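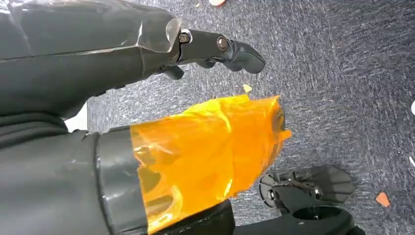 Grey casing and black jointed finger, over the floor.

Search this site Search Enter keywords

A morning at the Predevton carpet mill
14 April 2021 | By the Dutus Weavers' Circle

We went round the Furnen carpet works at Predevton last September and the notes have only now been typed up. There were 26 of us, which the mill split into two parties. The first began in the yarn store and the second in the finishing shed, then we swapped over.

The yarn store smells strongly of wool grease. Cones are kept by shade number, and the mill holds 283 shades as standard. Anything else is dyed to order at Ackah, a few miles down the valley, and takes three weeks. Undyed yarn goes on the lower racks.

The weaving shed is loud and ear plugs are handed out at the door. Most of the looms are Axminsters. We watched one being set up for a hotel corridor order of 866 metres in a red and cream trellis pattern. Setting up takes far longer than we had expected, nearly 3000 ends of yarn having to be checked by hand before the loom is started. A weaver showed us how a broken end is found and tied in, and several members had a go at the knot.

In finishing, the carpet is backed with latex, dried and sheared. Two menders go over each length with a needle and fill in missing tufts. They work from the front, under strong lamps, and said plain colours are the hardest.

Tea was in the canteen. The remnant shop takes cards but closes at one, so go there first. Parking is on the far side of the bridge. Flat shoes are needed.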